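Housekeeping and breakfast assistant (part-time), Intarasuk Guest House, Nonderton

Posted: 2021-11-10

We are a small family guest house in Nonderton, ten minutes by bus from Trimstead station. We are looking for a friendly person to join us for the winter season, 21 hours per week.

Your work will be:
Preparing the breakfast room and serving the guests
Cleaning bedrooms and changing the beds
Washing and ironing of linen
Answering the telephone when the owner is out

Experience in a hotel is welcome but it is not necessary, we will teach you everything in the first two weeks. You should speak English well enough to help a guest with simple questions. The work starts at 6.30 in the morning, so please think how you will travel.

We offer a free breakfast on working days, paid holidays and a bonus of 100 pounds at the end of the season. The house is old and has many stairs.
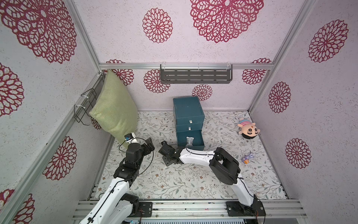

Lilac wallpaper with large crimson medallions.

To apply, please send us a short letter and one reference before the end of November, or bring them to our other house, Drevel Lodge, 128 Trimstead Road. We answer to every letter.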